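Bench kitchen notebook, Plisham, room 526
April 24, 2020

Buns again! I wanted to get this written up while I still remember which batch was which, because last time I left it overnight and ended up guessing at half of it (sorry, Nesrin, your column in the flour table is still mostly question marks).

Dough first. 200 g of the Gezer flour, the fine one in the blue bag, same yeast as before, milk in place of water. I kneaded by hand, since the Kasten mixer is still making that clicking noise on the low setting and I don't trust it with anything stiff. The dough felt tighter than the Hovville flour did, and it didn't want to roll thin at the edges. I let it sit under a towel and it behaved much better after that. If anybody picks this up after me, rest it BEFORE dividing. I rested it after, then had to squash everything back together and start over.

Pleating: mine are still lopsided. Şükran Kahraman showed me her way, where the thumb stays put and the other hand does all the turning, and I can do it for the first few folds and then I lose track of where I started. Hers close up in a neat little swirl. Mine sort of get pinched shut. Soft folds, at least, and none of them split along the seam, so I'm calling that progress.

Steaming: 11 minutes from when the water got going, then heat off and 8 more with the lid left on. Do not skip the second part, I did that with the first batch and they wrinkled the second the cold air hit them. I also tried Nesrin Saraç's trick of tilting the lid away from you so the drips run down the far side and miss the buns. Works fine, but you want to have somewhere to put the lid afterward. I stood there holding it like a tray the first time.

So, the table. I've gone back and forth on this and I think I have it now: lid on the left, lying flat, cooker in the middle, big white plate on the right. Everything goes left to right and you never have to carry a bun over the lid. Before, I had the plate behind the cooker and kept reaching through the steam for it. The wide rim on that plate is nice too, there's room to set a bun down without shoving the one next to it. I'd like to keep the small plates off this table altogether, they only hold a couple and then you're stacking, and stacked buns stick.

Spacing on the tray is the other thing. I crowded them in the first batch and two came out joined at the hip (tasty, ugly). Leave a gap between them, more than you think you need, they puff out sideways before they go up. Also I brushed the metal with a little oil and skipped the paper. Bottoms came away clean except for one near the side that I think I missed with the brush. Note for the tray: scrub it right away, dough in those little holes sets like grout and I spent longer with a toothpick than I did kneading.
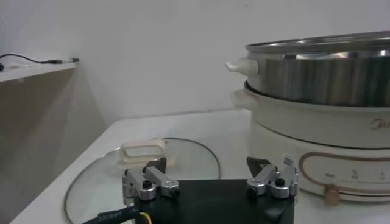
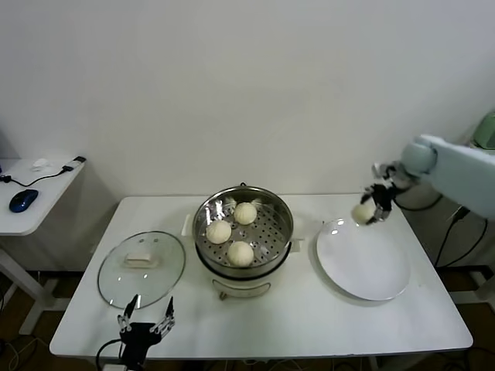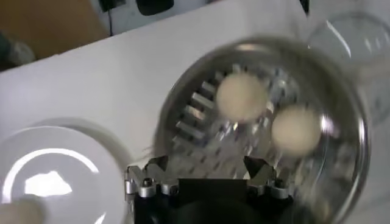
First: glass lid flat on the table, Midea cooker to the right. Second: buns in the steamer, one over the plate. Third: two pale rounds on the holed metal, blurry.

Taste notes, quickly. Milk dough is sweeter and a bit denser. Şükran liked it, I think I'd go back to half water. The Gezer flour gives a whiter bun than Hovville, no argument there, but there's a faint papery smell when they're fresh that goes off as they cool. Could be the bag, it's been open a while.

For next time:
- half milk, half water, same 200 g flour
- rest, THEN divide
- oil right out to the side of the tray
- ask Nesrin for her numbers from the Hovville batch
- order more yeast, the open packet expires in May
- somebody please look at the Kasten

Leftovers are in the fridge under a damp towel, second shelf. Re-steam them, don't microwave them, they go leathery.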